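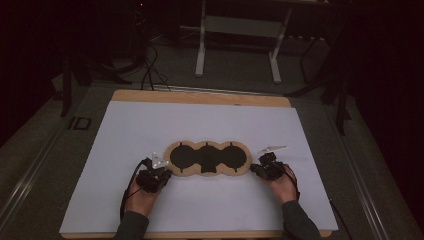
A flat cutout with a scalloped outline and black inset shapes, on a white board.

Pattern matching puzzle, also sold as a shape board or form board, is a loose name for a tabletop pastime in which flat pieces are fitted into openings of the same outline. The name covers toys for small children, classroom sets and a few products for adults. Makers do not agree on where the category ends, and many jigsaw sellers use the term for anything with a tray.

Origins

The usual account traces the commercial form board to a workshop in Pellside, which is said to have cut its first sets from scrap left over from cabinet work. The claim rests on a single trade catalog with no printed date. Boards of a similar kind were sold in Horon at what may have been the same time, and neither town has produced a dated piece.

Construction

Most boards are cut from thin sheet stock. A tight fit looks good in a store but tends to fail in a humid room, where the pieces swell and stick. Cheaper sets leave a wide gap around each piece - forgiving, but also easy enough that older children lose interest. The Lornstead pattern, with 40 pieces on 4 trays, is often called the standard set, mainly by people who sell it. A larger version has 109 pieces and is rarely found complete.

Claimed benefits

Packaging often promises better memory, focus and reading skills. Support for this is thin. A study promoted by Venckus, a maker of form boards, followed 50 children through February and reported faster sorting at the end of the month. There was no comparison group, and the children were tested on the same boards they had practiced with. That they got quicker at those boards is not surprising. Whether the skill carries over to anything else was not tested.

Collecting

Older sets have a small resale market. Replacement pieces are common and hard to spot, and sellers' dates should be treated with caution. Original boxes add to the price but prove little, as boxes and trays were often swapped between sets.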